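June 7, 2018

Too tired to write properly but if I don't get it down it'll be gone. Keys all day. KEYS. Woke up thinking about keys, ate a granola bar over the sink thinking about keys.

So the whole Skustolura lot has to be sorted before Katherine comes for it, and I said sure, easy, one evening. Ha. Car keys only, she said, leave the house keys in the bag. Fine. But nearly every one is black. Black flip key, black fob, black flip key again. You pick one up, put it down, look away, and which was it. The winged badge helps. The round logos don't help as much as you'd think, need my glasses for those.

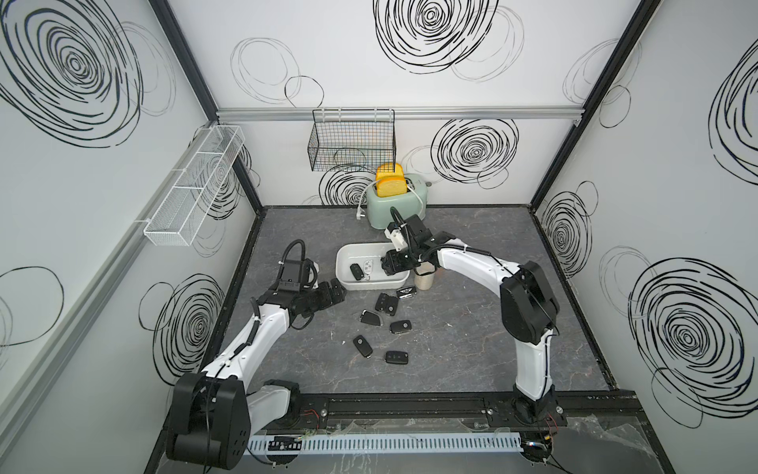

Katherine called right in the middle of lunch. Wants to know can I have it done by the 25th, I said yes before I'd even looked at anything. Typical. She's paying $684 for the lot, sorted and tagged, and that has to cover the tags and the gas out to Gethin and back. Wrote it on the back of the electric bill. Then lost the electric bill. Found it under the cat.

Also must remember: ask her if she wants the flip keys folded or open. Folded I hope. Open ones catch on everything, tore a hole in my good bag.

Luana says put everything in a tray, work from the tray, nothing goes back on the table once it's been in. Sensible woman. I do it for ten minutes and then I'm reaching across for something and it's all over the place again. She also says toast is not dinner. Well.
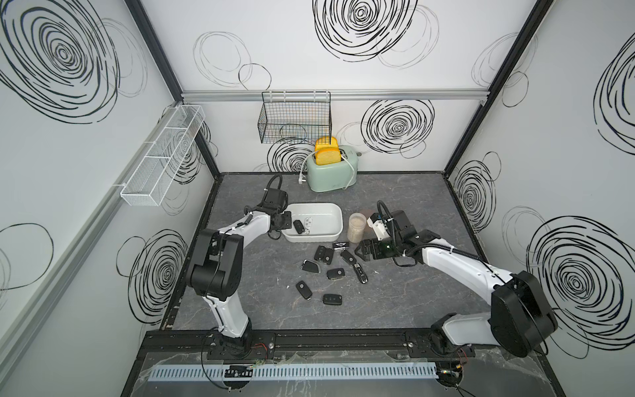

Anyway batteries. Forgot batteries. The fobs that need them, that's another trip, and the Mumau place shuts at five and of course I thought of it at ten past. Tommorow. Put it on the hand so I see it in the morning.

Car itself making the noise again, by the way. Odometer says 3,337 since the last oil change, looked it up, so it isn't that. Gasevier guy quoted me 1,000 even just to "open it up and see." No thank you. Will turn the radio up.

Rang Mom, short, she's fine, knee is the same. She wants the blue casserole back. Where is the blue casserole. Luana?

Shoulders ache from leaning over. Need a better chair or a lower table. Need to wash my hair. Need to call the dentist, third day I've writen that.

Bed. Tags first thing, then Mumau for batteries, then Luana at two if she remembers.

Contact | Copyright 2018, all rights reserved | Back to top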